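Chapter 6
Setting Up a Work Surface

Before any sorting or packing can begin, the worker needs a place to do it. This chapter covers the table, the tray, and the space beside the tray. The methods come from the packing room at Fendbridge, where Charito Magbanua trained new staff. 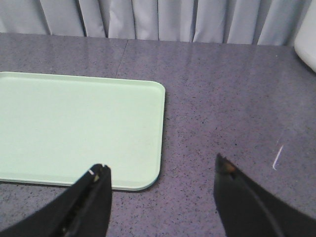 Figure 6.1 A green plastic tray on a speckled gray tabletop, with open space to its right.

A tray with a raised rim keeps small items together. Set it to one side of the table and leave the other side clear for the items you are working on. If the tabletop is made of two sections, check that they are level where they meet.

Section 6.1 deals with choosing a tray. Section 6.2 explains how to wipe down a smooth surface between jobs. Review questions begin on page 29.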